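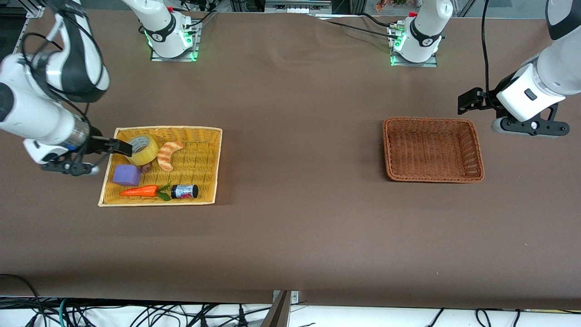
Jesdale Paper Table Cover, 40 lb, long-term review

The Jesdale is a roll of brown kraft paper sold as a disposable table cover. It comes in one width and two weights. This review deals with the heavier one, bought at retail and used on a workshop table from the start of spring through August. The table gets glue, light cutting, packing and a fair amount of pencil layout. Before this it had a vinyl sheet, which shrank at the corners and held on to every drop of contact cement.

What you get

The roll ships on a plain cardboard core with a plastic end cap on each side. Stated length is 296 feet. I did not unroll it to check, but consumption so far is in line with that figure. The paper has one smooth face and one slightly duller face. The smooth face is on the outside of the roll, so the sheet tries to curl down at the ends when laid smooth side up. That is the correct direction. Cheaper rolls are often wound the other way, and the ends lift until they are taped.

There are no instructions. The label gives weight, width and a batch number.

Laying it

Cut the sheet 4 inches longer than the table at each end. Fold the excess under and fix it to the underside with masking tape. Do not tape the top face if you plan to slide anything across it, as the tape edge catches. Leave a new sheet flat overnight before the final taping. In humid weather the paper grows slightly across its width, and a sheet taped tight in dry air will show shallow waves by the next morning. I lost two sheets to this in June before changing the order of work.

A single person can lay a long sheet, but the roll needs to sit on something. I tried the Irkden wall bracket, which has a serrated cutter bar and fits the Jesdale core with a little play. The cutter is fine for short pieces. On full-width cuts it wanders by up to half an inch, so I now mark the line and use a straightedge and knife.

Surface and wear

Pencil takes well and erases about two times before the fibers start to lift. Ballpoint is clean. Alcohol markers bleed through to the table, so put a scrap underneath. White glue beads for a short while and can be scraped off with a card. Epoxy bonds at once and the patch has to be cut out.

Abrasion is better than expected. A sheet used daily lasted 57 days before the front edge wore through, which is where forearms and the base of the cutting mat rub. The center of the same sheet was still sound. If you work from both sides of the table, expect less.

The paper does not protect against knives. A medium pass with a utility blade goes through it and marks the table. This applies to every paper cover I have used.

Liquids are the weak point. Water left for a minute soaks in and leaves a raised ring that does not press flat. Abhishek Kashyap, who uses the same paper for bookbinding, lays a second sheet over the first and pulls off the top one when it is spoiled. I have since copied him. It costs more paper, but the lower sheet stays taped down and the change takes a few minutes.

Color and glare

The color is an even mid brown with faint flecks. Under overhead strip lights it gives much less glare than vinyl or painted board, and small pale parts are easy to find on it. Dark screws are harder to see. The batch I bought later is slightly redder than the first. This only matters if you join sheets.

Compared with others

The Garg roll is lighter and cheaper per foot. It tears at the corner folds and shows wrinkles from the first day. It makes good packing filler, and I would leave it at that. The Nuria is a coated paper, stiff and nearly waterproof, and it stays flat in any weather. Pencil skates on it, though, and the coating scuffs to a gray haze wherever a box is dragged. For a table that sees mainly paint or water, the Nuria is the better buy. For layout and assembly I prefer the Jesdale.

Storage

Keep the roll horizontal. Mine stood on end for a month and the lower edge picked up damp from the floor, leaving a crinkled strip just over an inch wide for the first several turns. Replace the end caps after each use - they are loose and easily lost.

Ratings

Flatness: 4 out of 5, once it has rested
Wear: 4 out of 5
Liquids: 2 out of 5
Writing surface: 5 out of 5
Value: 4 out of 5

I have ordered a second roll in the same weight, and a blade for the Irkden bracket.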